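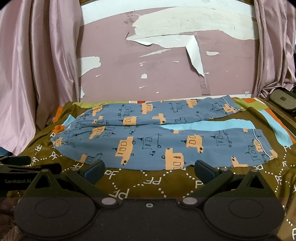 Last edited by moderator: August, 9:40 pm

celebean877
Folding kids' pajama pants, how do you all do it? I lay the blue ones with the cartoon vehicles flat on the bed, smooth out both legs, and then I'm stuck. One leg over the other and in thirds? The elastic end always puffs up and my stack falls over!

kojo_atinga
Leg over leg, then fold from the cuffs up to the waist. Waistband goes last so it sits on top. Takes me two seconds a pair.

stistar_mom
Nope, roll them. Folded ones come apart the minute a kid digs in the drawer. Start at the cuffs and roll tight.

kojo_atinga
Rolled pants come out wrinkled though.

stistar_mom
They're pajamas, Kojo - who is looking?

celebean877
Ha, fair. Love that blue print though, the little wheels and windows crack me up.

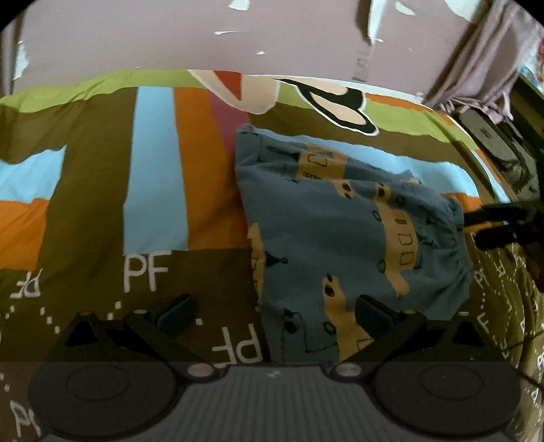 I also can't decide if I should do all this on the bed. The spread is soft and so busy (big color blocks, PF all over it) that I lose socks on it. Table instead?

Anneliese D.
Bed is fine, just pull it smooth first. And I'm with Kojo on folding, sorry!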